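Minutes of the kitchen group, Ernia house, 23 November 2019

The meeting was opened at 8 in the evening. The minutes of the last meeting were read and accepted without changes.

**1. Cutlery and chopsticks**

It was informed that the chopsticks are again mixed after the noodle evening. The group discussed if they should go back in the drawer or stay in the pink basket with the divider, standing upright. Most of the members prefer the basket, as everybody can find the colour they need. The long brown ones and the red ones are used the most.
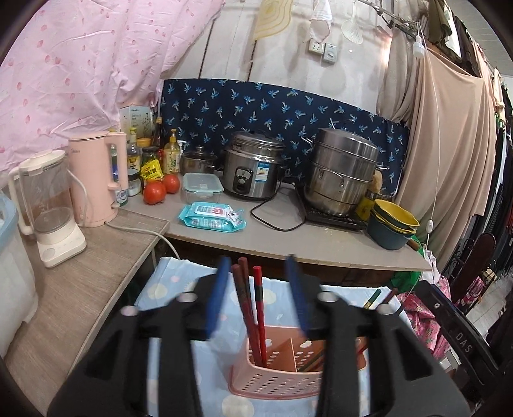 Roswitha Schwaiger replied that the basket is fine for her, but the pairs must be put together in the same compartment, otherwise she must search in both sides while the rice is getting cold. This was agreed.

**2. Table cloth**

The light blue cloth with circles stays under the basket. It will be washed two times in November.

**3. Purchases**

The offer from Wallner for new shelves is 398 euros. The offer from Plerner has not arrived yet. The decision is moved to the next meeting.

**4. Other**

The key to the cellar is missing. Who has it, please hang it back on the hook.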